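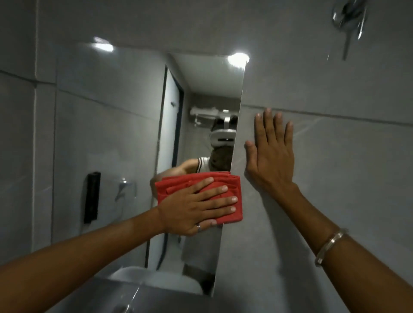 Torko Washroom Surface Arm
Sold and serviced by Mornbridge Equipment
Category: Cleaning automation > Washrooms > Mirrors and wall tile
Page updated 2024-03-07

Availability: to order
Price: on quotation
Demo unit: yes, see below

Read this before you ask for a quote

We sell this arm and we'd like to sell you one. We also take the calls when one ends up parked in a supply closet, so this page is longer and less cheerful than the one in the maker's brochure.

The Torko is a single arm on a wheeled base. It carries a flat cloth pad, and it wipes mirrors and smooth wall tile. The brochure says it "handles the washroom." It doesn't. It handles flat, upright surfaces in rooms it can roll into, and a person still does the rest.

What the job asks for

Wiping a mirror by hand looks like nothing much. One hand holds a folded cloth flat on the glass with the fingers spread over it, and the other is braced on the tile next to the mirror. All of that happens over a basin and a countertop, so the worker is reaching the whole time. An arm has to manage the same reach and the same even pressure with no second hand to lean on. It also has to deal with whatever is on the wall nearby: dispensers, hooks, a shower valve with a lever sticking out. In a small bathroom the mirror may be the easy part.

Ask any vendor, including us, to show you the bottom edge of the mirror above a sink. Demo rooms tend to have a big clear mirror and no counter. Yours probably has a counter.

What it does well enough

Long runs of mirror in public restrooms, all at one height.
Glossy tile in large pieces with flat grout lines.
Repeat rounds in the same room, once the room has been taught.

What it does badly or won't do

Mirrors that hang at a slight tilt. The pad follows some tilt, but you may get a streak down one side.
Guest bathrooms and other tight rooms. The base needs floor space, and most hotel baths don't have it.
Basins, faucets, valves, toilets, floors. Not offered, whatever you may have been told at a trade show.
Dried toothpaste. It will make a second pass and then move on.

Glare

Bright lights over a mirror bounce off the glass and off glossy tile too. The arm finds its edges with a camera, and strong glare can confuse it. The Bondis sensor hood helps. We think it should have been standard. It's an extra.

Specifications

Reach from base: 100 cm
Teaching time per room: 15 minutes, by a trained user
Pads supplied: 2
Pad cloth: microfiber, machine washable
Control: tablet, included
Warranty: parts and labor, first year

The teaching time is the maker's number. Our own crews take longer on the first few rooms. If someone moves a soap dispenser, you teach that wall again.

Working out the cost

The purchase price is the part everyone asks about, and it's the part least likely to hurt you. Put these in your budget too:

Service plan, $1254 a year. You can skip it. We wouldn't.
Spare pads. Two is not enough for a shift.
Sensor hood, if your lights are bright.
Staff time to teach the rooms, and to teach them again after a remodel.
Staff time to move the unit between floors. It does not use elevators.

Then take an ordinary week and write down how long your people really spend on mirrors and tile alone. Leave out floors, trash and restocking. For most small buildings the answer is short, and the arm won't pay for itself. If you get a savings estimate that counts the whole washroom round, send it back and ask for the mirror minutes only.

Buildings with long restroom corridors and rounds all day have a better case. Even there we'd start with one unit.

Try it first

We rent the demo unit by the week. It goes to your building, into your own worst room, and your own staff run it. We won't do the demo in our showroom. If you go on to buy, the rental comes off the price.

Also consider

Kandasamy long-handle mirror pad. No motor, no tablet. It cuts down the leaning over counters, and it costs very little. A fair number of people who call about the Torko end up with these.

Waiting. Torko has promised a narrower base in September. They have promised it before, so don't hold a budget line open on our word.

Returns

Unused units may be returned in the original crate. Taught units are not returnable. Pads and hoods are not returnable once opened.

Request a quote | Book the demo unit | Download the manual | Spare parts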